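Threads > Household > Saved

Explore Following Messages Log in

What I learned about buying towels for a small rental

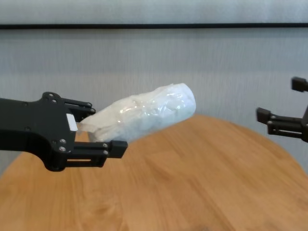
White bundle in clear plastic, round wooden table.

1/ I look after 2 rental apartments in Esteves. Linens are my biggest regular expense after cleaning. A few notes for anyone starting out.

2/ Buy one color. I began with gray in one place and blue in the other and spent a whole August sorting laundry. Now everything is white and goes in one pile.

3/ Weight matters more than brand. Heavy towels feel nice in the store but take two dryer cycles. I stay in the middle of the range. Guests have never complained.

4/ My first big order was from Clillau. It came to $474 with shipping. The hand towels held up fine. The bath mats shed lint for months and I gave up on them.

5/ The second order was from Aretti, $676 for more pieces. Hems are better. Delivery took three weeks, so order before you run low.

6/ Wash new towels before the first use, no softener. Softener leaves a coating and they stop soaking up water. I learned this from a guest review.

7/ Makeup stains are the main reason I throw towels out. I put a dark washcloth by each sink now and lose far fewer white ones.

8/ Someone asked about a laundry service. I got a quote from Sornorum for the year and it was more than $2715. I still do it myself. With a third apartment I would probably pay.

9/ Old towels go to the animal shelter. Call first, ours only takes them on certain mornings.

10/ Sheets are a separate subject. I'm still testing two kinds and will post when they've been through a full summer.

Back to top | Contact | © 2022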